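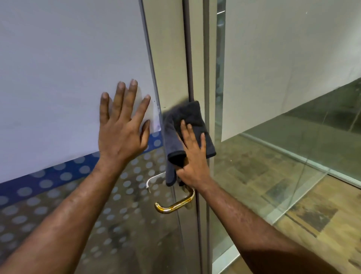
TOUR OPS 2 — Handout 6: Building a day tour

Read before the workshop. Bring a calculator, phones are ok.

Start from the clock, not the sights. Coach picks up in Kulthorpe 8:30 am, back by 6 pm. Everything has to fit inside that, incl. lunch and the driver's break.

Case for today: Kulthorpe — Grusirgate — Birncombe and back. Coach seats 36. Coach + driver for the day 360. Guide is paid seperately, see rate sheet from last time.

Seat cost
Full coach: 360 / 36 = 10 each. Sounds great. Now do it with 24 people = 15 each. Always price on the lower number. Most of you priced on a full coach in the last exercise!!

Stops
Grusirgate — old town walk, market, toilets by the coach park. Market packs up early afternoon so go there first.
Birncombe — castle + harbor. Last entry 4 pm. Steep path up from the harbor, say so in the brochure.
Lunch between the two. Pre-order forms handed out on the coach, guide phones them through.

Loading time: allow 10 min every time a full group gets on or off. Students forget this one every year and then the whole afternoon slides.

Brochure wording
"Visit" = they go in. "See" = they may only drive past. Don't mix them up, thats where complaints come from. If entry isn't included write it next to the stop, not at the bottom.

For the workshop
Groups of four. Write a running sheet for the case, times down the left side. Price it at 24 and at 36. Then redo it in September with the castle shut — what goes in instead?

Reading: Kleinschmidt, chapter 6, skip the part on cruises.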